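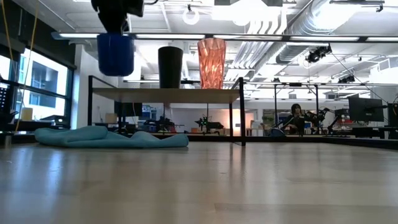
Notas para la charla - "Vasos que duran: comprar menos vajilla para el comedor"

Duración total 60 minutos con preguntas. Si empezamos tarde, recortar la parte de las encuestas.

Arranque

Buenas tardes, gracias a Bidar por la sala. Presentarme rápido, sin currículum. Preguntar a mano alzada quién compra para un comedor y quién solo para su casa.

Contar lo del primer pedido. Vasos finos, preciosos, catálogo entero marcado con pósits. A las pocas semanas el armario era un cementerio de piezas sueltas. No pedir perdón por la anécdota, siempre funciona. Pausa.

Idea que tienen que llevarse: el precio del vaso es lo de menos. Lo caro es reponerlo cada curso, guardarlo mal y volver a comprar porque el modelo ya no existe.

De dónde sale el dato

Tres comedores, cuatro meses de seguimiento. Decirlo pronto, antes de que lo pregunten. Es una muestra pequeña y no pasa nada por decirlo. El cuaderno lo llevó Wanting Yin - agradecer aquí, que luego se me olvida. Sin su cuaderno no hay charla.

Qué apuntaba: fecha de la rotura, turno, si fue al servir, al recoger o al apilar. Lo de apilar sorprendió a todo el mundo. Yo habría jurado que se rompían en la mesa. Pues no, en el carro y en el armario.

Ojo: no decir "los niños rompen". Los adultos apilamos peor, sobre todo con prisa al final del turno.

Materiales

Vidrio templado. Aguanta bien, pesa, y cuando se rompe se rompe entero. Barrer dos veces y revisar las bandejas. Para adultos sigue siendo mi preferido.

Plástico rígido. Ligero, se raya. El lavavajillas lo va dejando mate. La gente lo tira por feo mucho antes de que esté roto, insistir en esto. Preguntar al proveedor por la temperatura máxima y que lo ponga por escrito.

Acero. Caro de entrada. Ruidosísimo en un comedor con techo alto, avisar. Y con bebida caliente quema los dedos, no vale para infusiones.

Cerámica - pasar rápido. Se desconcha por el borde y un borde desconchado va a la basura, sin discusión. (Aquí alguien siempre defiende sus tazas. Sonreír y seguir.)

Forma

La parte que más me gusta y la que menos tiempo tiene, cuidado con el reloj.

Vaso cónico: se apila, pero se encaja. Si se encaja mojado hace vacío y alguien acaba tirando con las dos manos. Buscar un tope interior, un pequeño escalón. Probar con dos vasos recién lavados antes de firmar nada.

Base estrecha: más bonito, más vuelcos. Para los pequeños, base ancha y vaso bajo.

Facetas y estrías: mejor agarre con la mano húmeda, peor limpieza si el dibujo es muy profundo. La leche seca se queda en las esquinas. Pasar el dedo, no fiarse de la vista.

Color: sirve para separar turnos o grupos, y ayuda mucho con las alergias si se respeta el código. Elegir colores que el fabricante siga haciendo el año que viene. El translúcido deja ver cuánto queda dentro, util con los que no beben nada. 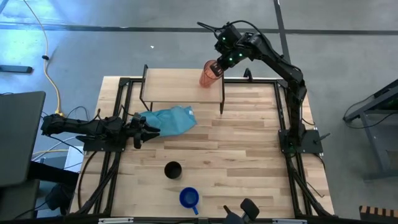 Comprar

El caso Morby, contarlo en corto. Pidieron todo de golpe en octubre, una sola referencia, ninguna de repuesto. En primavera el modelo estaba descatalogado y acabaron mezclando tres tipos que no apilaban entre sí.

Mathebula lo hizo al revés: muestras primero, una semana de uso real, luego el pedido con repuestos incluidos. Leer la frase de su responsable de cocina, la tengo en la ficha amarilla. Si no encuentro la ficha, no improvisar la cita.

Pedir siempre muestra, ficha de lavado y compromiso de reposición. Repetir despacio, la gente toma nota justo aqui.

Preguntas

Seguro que sale el bambú. Respuesta corta: depende del aglutinante, pedir la ficha técnica, no opinar sobre marcas.

Si preguntan por vasos desechables, remitir a la mesa de después, la modera la gente de Event.

Dejar las hojas de registro en la mesa de la entrada. Recoger el cargador.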